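Can machines do the chores yet

2021-09-15

Quick one, kettle's on. People keep sending me the Truveck clip, the arm folding 8 shirts. Fine. Stiff shirts, flat table, good light. My kitchen in Ziltdale is not that.

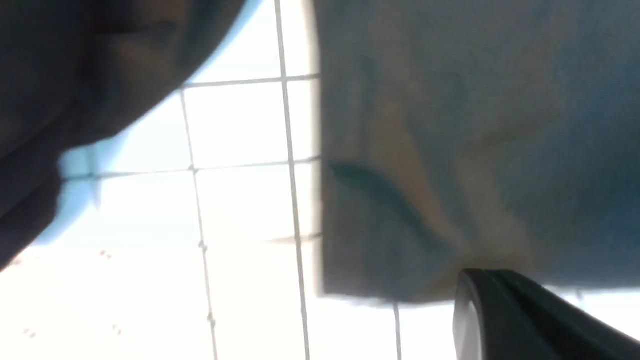
Cloth is still the hard bit, I reckon. A shirt on a table stays put, mostly. Something grey-blue and hanging against white tiles, creased across the middle, brownish patches in the folds: is that a stain or just shadow? I'd have to look twice myself. The gripper has its tip right at the bottom edge and then it has to decide. Pinch where? And teh little reddish specks on the tiles, does it wipe those too or is that a diferent job?

Urov said July for theirs. Still waiting. Doing my own washing till then.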